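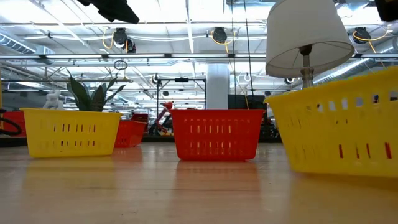 What's the best way to store plastic baskets when you've got more of them than cupboard?

Nest them by size, biggest at the bottom, and stand the stack on its end if the shelf is narrow.

Posted in: Storage and Tidying
15 August 2021 was never going to be a productive Sunday, so I've moved this thread out of General where it was sulking. Carry on. (mod)

saltmarsh_biscuit wrote:
Thanks for the move, and for the answer, whoever stuck it at the top. I bought the slotted sort, red and yellow, with the idea that I would organise the kitchen. What I have done so far is organise the baskets. They've been on the table since Thursday and we are eating off our knees.

The trouble with nesting is that mine aren't all one size. The small ones go into the big ones fine, but two of the same size wedge together and then I need a second adult to get them apart.

grumbleweed wrote:
Put a strip of cardboard between them. Or an old tea towel. They stick when you push down on the rim, so don't push down on the rim.

saltmarsh_biscuit wrote:
I have a strong instinct to push down on the rim.

Pell_Mell wrote:
Going to disagree with the nesting advice altogether. An empty basket in a cupboard is just a cupboard with less room in it. Put things IN them. Potatoes in one, onions in another, cleaning stuff in a third, and the storage problem goes away.

grumbleweed wrote:
It goes away until you need to put five baskets of potatoes somewhere.

Pell_Mell wrote:
I said potatoes in one. I have been perfectly clear about the potatoes.

oddsocks_annie wrote:
We colour code. Yellow is food, red is anything that would spoil your evening if you ate it. Worked beautifully for a fortnight, then my other half put the dishwasher tablets in with the satsumas. I still say the system is sound.

The slots are good for veg because the air gets through. Less good for anything small. I kept clothes pegs in one and was picking them up off the utility room floor until December.

tinlid wrote:
Line it. Sheet of newspaper, done. I've got 2 from Jardine that have been under the sink for years and the only thing wrong with them is a bit of a grey bloom, which comes off with washing-up liquid and an old toothbrush. The toothbrush does the slots. You will hate the slots by the end.

grumbleweed wrote:
Shower head. Bath. Ten minutes' soak and leave them upside down to drain. Life is too short for a toothbrush.

tinlid wrote:
And how clean are the corners, out of interest?

grumbleweed wrote:
I don't look at the corners.

saltmarsh_biscuit wrote:
Can I ask about shelves? I was looking at the Brurnel wire ones but the gaps seem big and I can picture a basket tipping off the front.

oddsocks_annie wrote:
Measure the top of the basket, never the base! They flare out at the rim. I measured the base, bought a shelf that fitted it to perfection, and now it holds cookery books.

Pell_Mell wrote:
Zinis do a deeper one. Bit dear. I'd just screw a batten along the front edge of a cheap shelf, which took me some 300 minutes, though most of that was finding the drill.

tinlid wrote:
Wouldn't bother with a batten. A full basket isn't going anywhere.

Pell_Mell wrote:
You don't have a cat.

saltmarsh_biscuit wrote:
Update for anyone still here. Onions and potatoes are in separate baskets, small ones are nested with a tea towel in between, and I have measured the rims. The shelf is next weekend's problem. One yellow one is left over and my daughter has claimed it for soft toys, so it's gone upstairs and I don't expect to see it again.

grumbleweed wrote:
Did you keep the onions away from the potatoes? They make each other sprout.

tinlid wrote:
They do not. I've kept mine side by side for years.

grumbleweed wrote:
Starting a new thread for this.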